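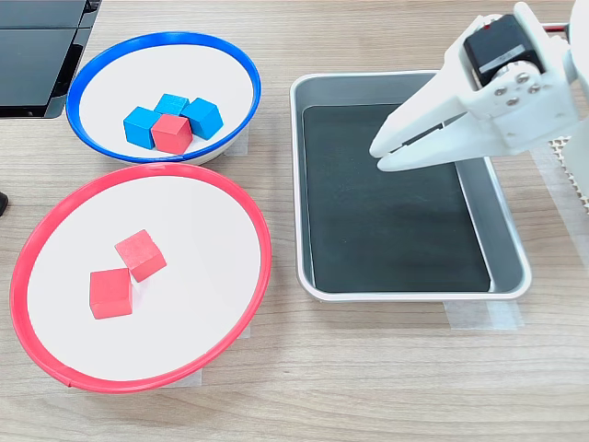 I work at Trodow, a packing firm in Grendport, and two of us share our bench with a robot arm! Sorting used to be my whole morning (up to 1,000 bits, yawn). Now the robot is learning to do it, so I check its work and fix its muddles. Is my job gone? No, but it's changed, and I had to go on a course. Some of my mates miss the old way, and that's fair too.

We use cookies to improve this site. Accept | Settings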